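The bench at Callumari is black, and after twenty minutes my eyes were tired from looking at clear glass on it. I came to Nitholm for the open day in November with one wish, to see two robot arms do the dull part of chemistry. On the programme it was called "Handling of a tube, with water".
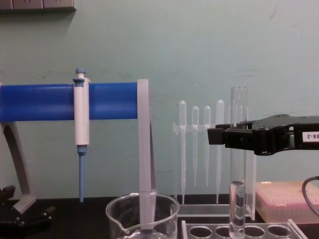 ## Slow on purpose

Tamsin Cosgrove, our guide, asked us to watch the fingers and forget the arms. A test tube is thin and smooth, and a gripper has no feeling for it except the numbers it receives. The team has recorded 2976 grips since the project began, and 183 of them ended with broken glass.

I expected something faster. My neighbour in the second row looked at his telephone - I confess I did also, once.

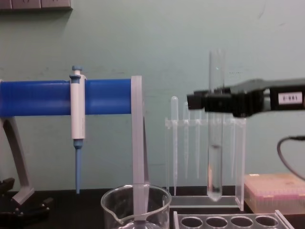

The speed is limited by the people who wrote the program, Cosgrove told us, and they will raise it when they trust it. For now they prefer to lose time. Each tube costs little, but one splinter in a sample can spoil a week.

Then we were allowed to come nearer, and the beaker of water became the centre of attention.
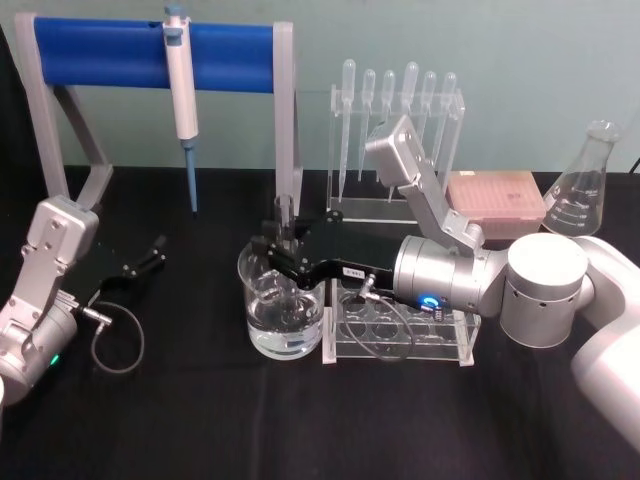 Why do they practise with water? It is cheap and safe, and it bends the light much as many real samples do, so the cameras must learn to deal with it.

A visitor wanted to know if the laboratory will need fewer people. Cosgrove answered that her technicians wash and move 900 tubes in a normal week, and that she has not met one who would miss it. 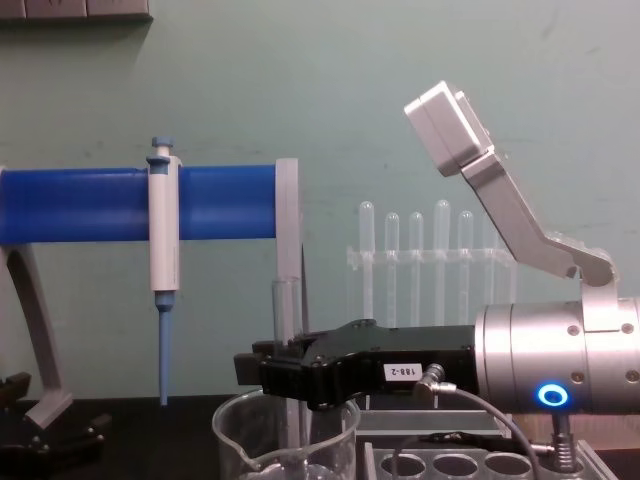
Vaughan Whitelaw was less convinced. He said during the coffee that a good technician notices when a liquid looks wrong, and he would like to see a machine do this before he gives it his samples.

The next open day at Callumari is not yet fixed.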